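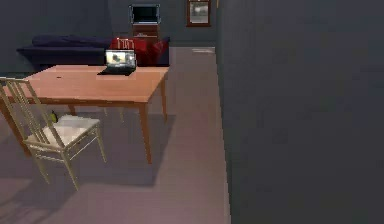 One of our players wrote in to say that the second door in Brutcombe had felt unfair to her, and that she would have quit right there if her brother hadn't been watching over her shoulder. I kept coming back to that remark while we were going through the logs, so let me start this section with it.

Figure 3. A view into a furnished room from beside a dark gray wall, with a wooden table standing in the living and dining space.

4.2 Where people stop playing

We had 600 players sign up for the browser version of Brutcombe, and 400 of them got past the opening menu and into the first puzzle. I'll only talk about those 400 from now on (the others are a headache of their own, mostly to do with slow loading, and I come back to them in Section 6). Each player got one of two hint systems, picked by the server. The first one, which we call Bunting, drops a small text clue in the corner after a long stretch with no progress. The second one, Redeo, waits for you to press a button and ask.

I went in sure that Bunting would win. I've played a lot of escape games, I hate asking for help, and I figured everybody else did too! Well, the players with Redeo stayed longer, and they finished more of the puzzles they started. The gap was small on the easy puzzles and got wider as the game went on, with the biggest jump at the second door, the very one our player complained about.

So what's going on at that door? You have to use a sound clue from an earlier puzzle, and plenty of people play with the sound off. Bunting would pop up with a clue about listening carefully, and a muted player would read it, shrug, and click on everything again. Redeo had the same clue first in its list, but people could press the button again right away and get the next one, which spelled out the pattern in words. Most of them did just that. I think a fair part of the difference comes from this one spot, and when I leave the second door out, the two systems look a lot closer (they still don't meet).

The comments we collected after play point the same way, though I wouldn't lean on them too hard. Players could leave up to 5 comments each, and the chatty ones tended to use all of them. Several Bunting players said the clues felt like nagging. A few Redeo players told us they forgot the button was there, and I'd count that as a design mistake on our side, as we'd tucked it away in the pause menu.

One more thing about the timing. The logging tool, Zollitz, counts a player as stuck when no new item or door has been opened, so somebody happily poking at the furniture for fun looks just the same as somebody ready to give up. We tried a version that also tracks repeated clicks on the same spot, and it moved the numbers a little without changing which system came out ahead. The second version is what we use for the tables in Section 5.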